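The fruit box, and what goes in it
By Clementina Vilela

The first thing Maya Qudah does when the shopping comes home is empty every bag on to the table. The second is to look for a cardboard box.

She has kept fruit this way since she moved to Prindby with her husband and her mother-in-law, into a flat with a narrow kitchen and no larder. The fridge is small and mostly taken up with yoghurt, herbs and leftovers. Anything that can live outside it has to.

"My grandmother had a cold room with shelves," she says. "I have a box. You work with what you've got."

The boxes come from Fakhoury, the greengrocer on the corner, where Issa Khasawneh saves the shallow ones for regular customers. He prefers a low side and a wide base. Deep boxes look useful, he says, but people fill them to the top, and the fruit at the bottom gets squashed and forgotten. By the time anyone smells it, three or four others have gone too.

Khasawneh has run the shop for most of his working life and has firm opinions on how his customers treat what they buy. He would like them to buy less and come in more often. He would also like them to stop washing everything as soon as they get in. Mandarins, apples and sweet potatoes should go away dry and be washed when they are wanted.

He lines his own boxes with a flat sheet of cardboard, and many of his customers have picked up the habit. It gives the fruit something softer to sit on and can be swapped for a clean piece when it gets marked. Newspaper does the same job, although he finds it sticks when a mandarin leaks.

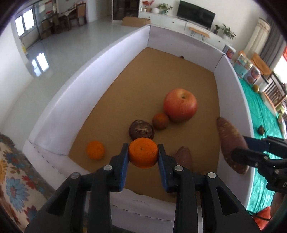

Mandarins, a mangosteen, an apple and sweet potatoes on a cardboard base.

A mixed box suits a household that eats quickly. If the fruit is going to be gone in a few days, it does little harm to keep it all together, and people tend to eat what they can see. For longer than that, some sorting helps.

Apples are the main thing to watch. They give off ethylene as they ripen, a gas that hurries along much of the fruit and veg nearby. It can also make sweet potatoes sprout. Qudah keeps her apples at one end for the first day or two, then moves whatever is left to the fridge.

Mandarins are easier. They will sit happily in a cool room for about a week, and longer in the fridge. The loose-skinned kinds bruise more than they show, so it pays to pick each one up and feel it. A soft patch the size of a thumbprint means eat it today. A dull or mottled skin is often only a matter of looks, and Khasawneh says some of his sweetest fruit is the sort people leave behind.

Sweet potatoes want the opposite of what most people give them. The fridge is too cold and turns the middle hard, even after cooking. A dark cupboard with some air is better. Long thin ones should be used first, as the ends dry out, while a fat one will wait for weeks.

Then there are the mangosteens, which Khasawneh began stocking last June after a customer, Zaid Nassar, kept asking for them. Nassar had eaten them while working abroad and missed them badly. The first tray went slowly. Shoppers took the dark shells for something past its best and walked on by.

"I cut one open on the counter and that was that," Khasawneh says. "White inside, like garlic. Everyone wanted to try it."

A good mangosteen gives slightly when pressed. One that is hard as wood has usually dried out inside, and no amount of waiting will bring it back. They are best eaten within a few days, and they don't ripen much once picked.

Qudah goes through her box every other evening while the rice is on. Anything tired is moved to the front or goes in a pan. Old apples are stewed with cinnamon. Mandarins that have gone a bit dry are squeezed over grated carrot. Her mother-in-law puts sweet potato in nearly everything, including a flatbread that the rest of the family were doubtful about until they ate it.

When the cardboard has had enough, it goes out with the recycling and she walks down to the corner for another box.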